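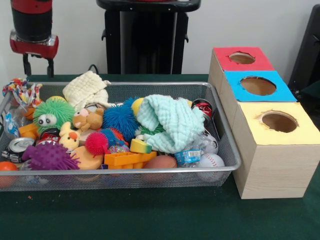
How I sort out the toy basket

Mine is one of those silver wire-mesh ones, and it swallows everything. Give yourself 12 minutes and put some music on!

Step 1: Pull out what isn't a toy

Soda cans go first (yes, they end up in there too), then any cloths. I shake the cloths out and drop them straight in the wash.

Step 2: Group the toys

Plush in one pile, puffer balls in another. The spiky ones pick up fuzz like crazy, so I rinse them in the sink. If you have a wooden shape sorter, stand it next to the basket and keep it out of the pile.
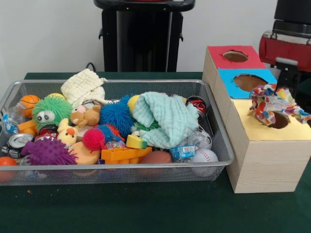 Step 3: Put it back

Plush at the bottom, balls on top. My friend Muthoni does it the other way around and we still argue about it.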